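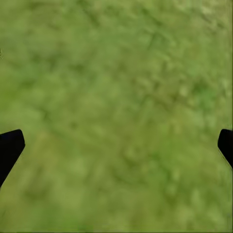

Good manners for simulated yard work start before anything moves, and that is why we've been rewriting the house rules for the Bamwood yard this May. The old sheet had grown to 36 rules, many of them saying the same thing in slightly different words, and people had (quite reasonably!) stopped reading it somewhere on the first page. Rule one has stayed put through every version: begin with open, empty hands, and look before you close them. With both black fingers well apart and plain green grass between them, you can tell at a glance that there's nothing in the grip, and that's all we ask of an operator before the first command goes in. It takes a second or two and it saves a lot of muttering later on.

The gallery follows the new sheet in order, with a few words for each part. If you're joining us from the Salehi course you'll recognize most of it, though a couple of the limits are tighter here and we'd ask you to use ours.

Keeping clear of things that don't move

Trees, posts and walls get the same respect in simulation that they'd get outdoors. We know perfectly well that a rendered tree can't be hurt, and every new group points this out to us, usually with a grin, but habits travel with the operator.
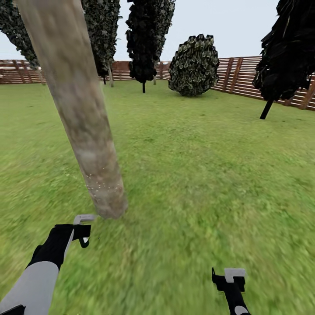

Clearance is measured from the part of the robot closest to the obstacle, and that's very often the hand, so please don't judge it from the body. Ryan Hulme wrote this paragraph of the sheet and he is fond of saying that the arm you're not thinking about is the one to watch. Take the left gripper by the foot of the big pale trunk: an operator busy with the right hand, out over the grass, could easily turn the whole body and forget what the left one is next to. Our rule is to name the nearest fixed object out loud before any turn. It feels silly for a morning and after that you won't notice you're doing it.

Crossing open ground

Long stretches of lawn are where people relax, and we'd like you to enjoy them too, within reason. Keep both hands in a carrying position while the base is moving, pick a landmark at the far side and hold your heading on it, and slow down well before you get there.
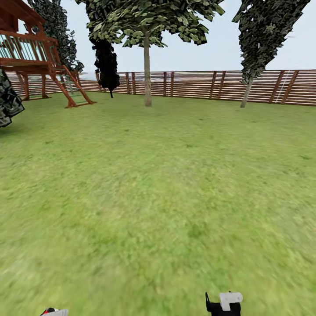
If you lose the landmark behind something, stop and find another one before going on. Stopping is always allowed and it never counts against your score, even in the timed session on Friday. One group last season took almost 53 minutes over a course that most people finish before their coffee gets cold, and theirs was the cleanest log we've had from anybody, so we've left the time limit off the new sheet altogether.

Working around furniture and equipment

The patio has its own section because it packs a grill, a bench and a way through to the stepping stones into one area. Treat the grill as hot unless the task card tells you otherwise. Handles, knobs and latches are off limits until the task calls for them by name, and seat cushions are never a place to set tools down, however handy they look. Leave the walkway open when you park.

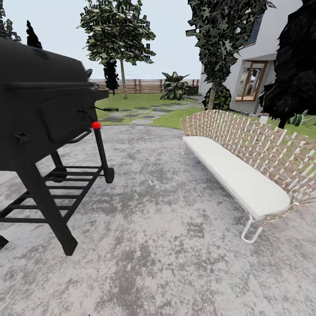

Logging and handover

Write the log while the session is still open, please, and in whole sentences where you can manage it. Two things have to be in there every time: what the hands were holding at the end, and anything you came closer to than you meant to. The Nanel template has a box for each. Pluredard users can paste the same text into the notes field, and whoever takes the next session will read it before they start.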